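Rewatching Clorano From the Beginning

I finished the last season of Clorano in November and started over from the first episode the next night. I don't usually do that with reality shows. Most of them I can't tell apart a month later. But the finale bothered me enough that I wanted to see where the family stuff started, so I went back.

If you haven't seen it, Clorano is the one about the restaurant family and the people who married into it. It was sold as a business show. The first season has a lot of footage of menus being printed and arguments with the fish supplier. By the second season the restaurant is mostly a place where people meet to have a conversation they could have had on the phone.

The first thing I noticed on the rewatch is how slow it is. The opening episode spends a long time on the drive up to the house at Drodetby, with no music and hardly any talking. A show made now would have a fight before the title card. I had forgotten there was no fight at all until episode 4, and even that one is about parking.

The second thing is that the older couple is in almost every scene and I barely registered them the first time. They were background. He carries in groceries, she tells somebody to take their shoes off. When the show later turned into a show about his illness, a lot of people online said it came out of nowhere. It didn't. He's sitting down in more and more scenes as the second season goes on, and his wife starts finishing his stories for him. I missed all of it because I was watching the daughters argue about the lease.

I should say I have mixed feelings about the illness episodes. The family agreed to them and he says on camera, twice, that he wants them shown. I believe him. I still found myself looking at the clock during the hospital ones. There's a shot of the younger daughter in a hallway that goes on for much longer than it needs to. She knows the camera is there and she turns to the wall. They could have cut away and they didn't.
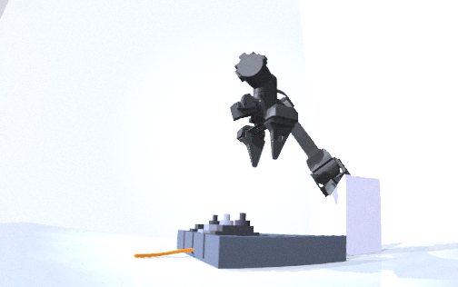 The episode after the funeral is handled better. They kept the cameras out of the service and used only the meal afterward, and most of that is people passing dishes and asking who made what. His wife gets up to wash a pan in the middle of it and three people tell her to sit down. She washes the pan anyway. It's the best scene in the whole series and it's under a minute long.

Then there's the Purnora business, which I had completely wrong. I remembered the oldest daughter leaving the show because of the skincare deal, and I have said so to people. On the rewatch she is already talking about leaving a full season earlier, at the kitchen table, while her sister looks for a phone charger. The Purnora deal comes after that. The fan pages turned it into the reason, and I took it from them without checking. I went back to an old post of mine where I said it and added a correction at the bottom.

I did some reading on the fan pages too, which was a mistake. There's one thread with 313 comments about whether the mother should be dating again. She had dinner with a man at Espinoza. Somebody took a picture from across the street, and that was it, that was the news. She was married for decades and she looked after him the whole time he was sick. She can have dinner. I scrolled through more of it than I want to admit, and most of the comments were from people who said they loved her.

I don't have a high position to look down from. I watch these shows and I read the pages. I knew what Espinoza was before I ever looked up where it was. But I've been thinking about how fast the tone changed. For a few weeks it was all hearts and prayers, and then everybody wanted to know about the house and who was getting it.

The house, for what it's worth, has not been sold. There was a story that it had been, with an asking price and everything, and it turned out to be a listing for a different place on the same road.

A few people asked me whether the last season is worth watching if you quit earlier. I'd say watch the first 2 episodes and the one with the meal, and skip the reunion. The reunion is two hours of the sisters being asked the same question by a host who doesn't listen to the answer. The mother didn't attend, and her chair was left on the stage for the whole thing, which I thought was cheap.

I'm partway through season three now. They've just put in the new ovens and everybody is mad about the color of the tile.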